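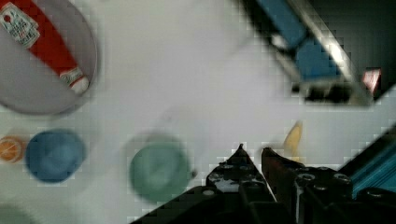
**Rastau releases Hodbridge 6, a grasp planning and replay toolkit for cluttered tabletops**

HODBRIDGE, 2021-01-01. Rastau today made version 6 of its Hodbridge manipulation software available to all license holders. The release replaces the grasp planner, adds a blur check to the wrist camera pipeline, and ships with a recorded set of 1071 tabletop episodes for regression testing.

Hodbridge is a software stack for robot arms that handle small household objects. It takes in images from a wrist camera and one or more fixed overhead cameras, builds a list of candidate objects, and sends joint targets to the arm controller. It runs on a single Linux workstation and does not require a network connection after installation.

**Planner**

Earlier versions chose a grasp once, at the start of a reach, and held to it until the fingers closed. Version 6 scores grasps again during the approach. If the best candidate changes, the planner blends to the new target over a set number of control cycles. The length of the blend can be changed in the configuration file and defaults to 80 cycles.

The scoring function now takes account of neighboring objects. A grasp on a small item beside a cup is marked down if the open fingers would sweep through the cup on the way in. Users who prefer the old behavior can set the neighbor weight to zero.

Plates and shallow pans are treated as supports. An item lying on a plate is planned as a separate object, and the rim is passed to the collision checker as a raised ring. In version 5 an item and the plate under it were often merged into one object, and the arm would try to lift both.

**Perception**

Wrist cameras produce poor images when the arm moves fast. The new blur check gives each incoming image a sharpness value and lowers its weight in the object tracker when that value drops. The image is kept in the log. When wrist images fall below the threshold, the tracker relies on the overhead view and on joint positions until sharp images return.

The overhead pipeline has been changed as well. The gripper and its cables are masked using the arm model, and objects behind the mask are held at their last known position for a limited time. The hold time is set per object class. Perforated and slotted items, including colanders and spatulas, have their own class settings, as their holes were sometimes read as separate small objects.

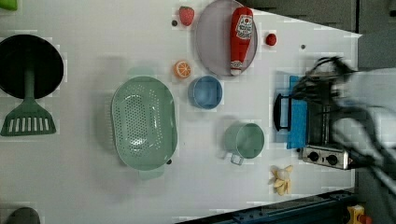

*Overhead view of a toy kitchen layout, with the gripper over the stove.*

**Recorded episodes**

The 1071 episodes were recorded at the Branley test site using toy kitchenware on a white table. Each episode holds the camera streams, joint states, gripper state, planner output, and a plain text task label. Episodes are stored in the Pettigrew log format, which is documented in the release package.

The set is meant for regression testing. A user who changes a planner setting can replay the full set offline and receive a table of differences in grasp choice, path length, and planning time. Replay does not move hardware. Failed episodes are included and are marked as failed in the label file.

**Tooling**

The Pettigrew log viewer has been rewritten. It now lines up all streams on one clock and lets the user step through an episode one control cycle at a time. The planner's rejected candidates can be drawn over the camera image, with the reason for each rejection listed in a side panel. Logs from version 5 open in the new viewer but do not contain rejected candidates.

A command line converter is supplied for older logs. Conversion is one way. Rastau advises users to keep the original files.

**Requirements and known issues**

- The control loop needs a fixed rate of at least 60 Hz. Lower rates are refused at startup.
- Camera calibration files from version 5 must be regenerated.
- Objects with a mirror-like metallic finish may be assigned two overlapping outlines in the overhead view. A fix is planned.
- Thin handles that lie across another object can be cut short by the segmenter. Grasps near the end of such a handle are scored low as a result.
- The viewer does not yet support more than one arm per log.

**Availability**

Hodbridge 6 is a free update for current license holders and can be downloaded from the Rastau customer portal. The episode set is a separate download. Version 5 will receive security and stability fixes until October, after which support for it ends. Research licenses are offered on the same terms as before.

**About Rastau**

Rastau develops control, perception, and logging software for robot arms. Its products are Hodbridge, for manipulation planning, and Pettigrew, for log capture and review. Testing is carried out at the company's site in Branley.

Press and licensing inquiries can be sent through the contact form on the customer portal.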